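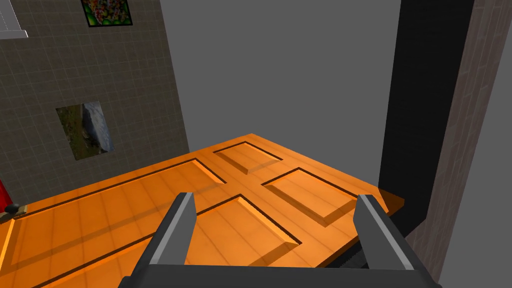 Subject: Re: Stock numbers on consigned pieces, fair paperwork
List: dealers-records
Reply to: list

Replying to the question on consigned stock and the Narkberg fair. I have kept the parts I am answering and trimmed the rest. The full message is in the archive under the same subject.

> We take in a fair amount on consignment and have always given it
> numbers from the same run as our own stock. The new fair rules for
> Narkberg ask for a stock list with the owner status of each piece
> shown. Our numbers do not carry that. Do we have to renumber
> everything?

No. Leave the numbers alone. A stock number should identify one object and carry no other meaning. Once you build ownership into the number, you have to change the number when the ownership changes, and consigned pieces change ownership all the time. You buy the piece in at the end of the term, or the consignor takes it back and sells it to you outright a year later. If the number was C-something and is now S-something, your old photographs, the label on the back, the condition report and the insurance schedule all point to a number that is no longer in the book.

The Narkberg form has a column headed "Status". Put the status there. The accepted values are O for owned outright, C for consigned, J for jointly owned with another dealer, and A for on approval from another dealer. The form does not ask who the consignor is and you should not volunteer it. If the vetting panel needs to know, they will write to you and you can answer under the confidentiality clause.

> Second, what do people do about pieces held in shares? We have a pair
> of candlesticks bought half and half with a colleague in Wivbridge.
> Both of us have them in our books under our own numbers. The fair
> office sent the list back.

They sent it back because the same pair turned up on two exhibitors' lists. Only the exhibitor who will physically show the piece should list it. The other share holder leaves it off completely, even if they are also exhibiting. Use status J and give your own number. In the notes column put "other share: see holder's file" and keep a signed one-page statement of the shares in your stand folder. The statement needs:

- both stock numbers
- a description of the piece good enough to pick it out from a similar one
- the size of each share
- who holds the piece and who insures it
- who may agree a price, and how low
- the signatures of both dealers, and the date

The fifth line is the one that gets left out. If it is missing and a buyer makes an offer on the stand, you can't accept without a phone call. I would write a floor price into every share statement even if both parties think they know what it is.

As for your own books, carry your half at cost and not the full amount. If both dealers enter the whole purchase price, both sets of books are wrong and so is the insured value on each side. The margin on resale is worked out on each share separately.

> Third, the 3,000 limit. Is that per item or per lot?

Per listing line. Anything valued at more than $3,000 on its own line needs a full condition report attached. A pair, a set or a service that you are selling as one thing is one line and the limit applies to the whole. You can't split a dinner service into plates, bowls and dishes to get under it. If you would sell the pieces singly, list them singly, and then you are held to that on the stand.

The value to use is the asking price at the opening of the fair. Some members have been using cost or the insured value. The form is not clear, and I have asked for the wording to be changed.
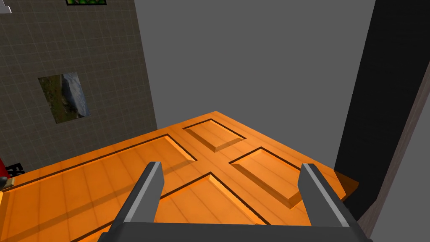
Page last modified: 20th November

> Fourth, condition reports. Ours are a paragraph of free text. Is that
> enough?

For your own files, yes, if it is written at the time and dated. For the fair, and for any shipper who takes a piece out of the building, I would use a fixed set of headings. Free text tends to record what caught the writer's attention and to skip what did not. When a piece comes back with a chip, the question is whether the chip was there when it left, and a report that doesn't mention the foot rim proves nothing about the foot rim.

The headings I use:

Object and stock number.
Materials, as far as known. Say if you have not tested.
Measurements, with the unit written out. State whether they include the stand, frame or mount.
Marks. Copy them exactly, with position. Do not interpret them here.
Structure. Cracks, joints, losses, movement.
Surface. Wear, staining, flaking, old finish, overcleaning.
Old repairs. Where, and how you know.
New repairs. By whom, when, and whether the record is on file.
Parts not original. List each one.
Packing condition on leaving.
Packing condition on return.

That makes 11 headings. If one does not apply, write "none seen" and never leave it blank. A blank can be read as "not checked". "None" on its own claims more than you can know, so I stay with "none seen".

Keep the opinion out of the report. Date, maker and place of origin belong in the description you sell from. The report is a record of physical state and should still be correct if the attribution changes. I have seen reports that had to be withdrawn in full when a piece was moved from one workshop to another, and the surface notes that were still perfectly good went with them.

> Fifth, Daza. We run everything through it now. The export for the
> fair form drops the consignment flag. Has anyone fixed this?

It is a known problem in the standard export. The flag is held in the agreement record and not in the stock record, and the standard export reads only the stock record. There are two ways around it.

The first is to add a custom field to the stock record, call it Status, and fill it by hand. This works but you now hold the same fact in two places, and they will drift apart. If you do it, run a comparison before each fair.

The second is to build the list from the agreement side. Open Reports, choose Agreements, set the filter to "open on date" and enter the first day of the fair. Export that. Then export stock in the usual way, and match the two on stock number in a spreadsheet. Any stock line with a match is C. Any line with no match is O unless you know it to be J or A, which you have to mark by hand in either case. Daza has no notion of a share. Stock numbers that start with zero will lose the zero if you let the spreadsheet guess the column type, so set the column to text before you bring the file in. Most of the "missing" matches reported on this list in September came down to that.

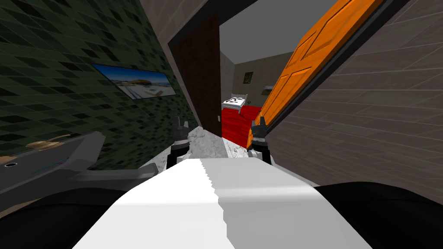 One more point on the agreement export. The "open on date" filter counts an agreement as closed once the term has run out, even if the piece is still in your shop and both sides are happy to carry on. Your terms are probably 60 days with a rollover, as most are. Daza does not roll them over on its own. You have to open the agreement and extend it, and the extension should be backed by something in writing from the consignor, even a short e-mail. If you skip this, the piece will export as O and you will have told the fair office that you own something you do not. It also matters if you should fail in business while holding the piece, because the consignor's claim to it rests on a current agreement.

> Last, shipping. We used Dravimov for the spring fair and they would
> not sign our condition reports at collection. Is this normal?

It is in their terms. The driver signs for the number of packages and their outside state only, and will not sign for the contents of a closed case. If you want the report signed, the piece has to be packed by their crew and inspected unpacked, and this has to be booked as a separate service. Book it when you book the transport. Asking at the door gets you nothing.

If you pack yourself, the practical course is:

1. Write the report before packing and date it.
2. Photograph the piece with the stock number card in view, then photograph the open case, then the closed case.
3. Put a copy of the report inside the case and a copy in the stand folder. Keep the original at the shop.
4. Have the driver note any mark on the outside of the case at collection.
5. On arrival, look at the outside before you sign. If it has changed, write that on the delivery note before the driver leaves.
6. Unpack and fill in the return heading the same day.

Check the notice period for claims as well. It is short for visible damage and a little longer for damage found on unpacking, and it runs from delivery. Fair set-up takes up most of that time. For pieces going back to Wivbridge or elsewhere after the fair, the same steps apply in the other direction, with a new date on the same report. Do not start a fresh report for the return leg. Two reports for one trip will be compared line by line by the insurer, and any difference in wording will be read as a difference in condition.

On your remark about insurance for pieces held on approval - check your own policy. Some cover goods in trust up to a fixed part of the total and some need each piece declared. Status A on the fair list has no effect on cover either way.

I have a blank of the share statement and the report headings as plain text files. They are in the list's file area under "forms", and version 2 of each is the one to use. The earlier share statement had no line for floor price.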